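February, late evening

Tea gone cold twice today, which tells you what sort of day it was. I meant to write at lunch and then again at four, and here I am at the kitchen counter with my shoes still on.

We are still on the jewelry task. I thought it would be a quick one when Hrefna Bisgaard handed it out (she called it "a nice little sorting job," bless her), but beads are a whole different animal from the cups and spoons we did for Kelmendi. A cup sits there and waits for you. A bracelet slides and catches on its neighbor, and then you have lifted three things when you wanted one. My wrists know all about it tonight.

The upload counter on the Listdale page said 3,499 when I signed off. One more and it would have been such a pleasing number! I very nearly went back for it, but the rule is that we stop when our hands get sloppy, and mine were. I did 44 good ones myself, and threw out 5 where I fumbled the grasp and let go halfway. Hrefna says to keep some of the fumbles, as long as I recover and finish the task, so that the model sees how a person gets out of trouble. I like that idea more than I can say. I only wish I recovered a bit more gracefully.

She also wants us to slow down on the approach. I tend to swoop — I have always swooped, Mother used to say so about the way I cleared a table — and the Divden people wrote back that the fingers were closing before they had properly arrived. So all afternoon I muttered "arrive, then close" under my breath like a child learning piano. It did help, I think. The later takes felt calmer, anyway, and I stopped holding my breath through every one of them.

The other thing I want to remember is to muddle the pile differently each time. I get fond of one arrangement and start laying it out the same way without noticing, and then the poor thing will only ever learn my one arrangement.

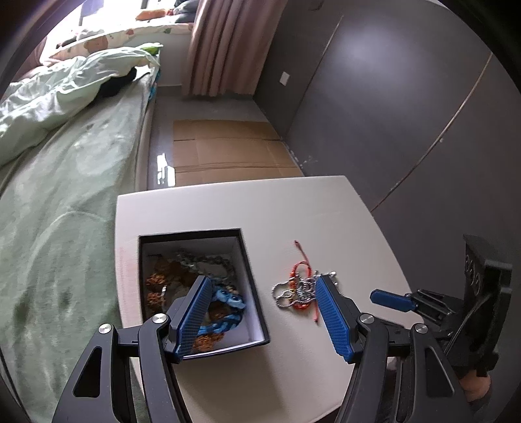
The bracelets and beads, with the gripper open over the white table both times. 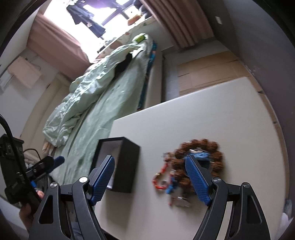 For tomorrow

Charge both batteries before breakfast. Ask Hrefna whether the Lovum labels want "bracelet" or plain "jewelry," as I have been using the 2 of them any old way and somebody will have to fix that. Start with the cord ones while I'm fresh and leave the chains for after. Put hand cream by the door. And call my sister back, it has been long enough and she will want to hear about the swooping.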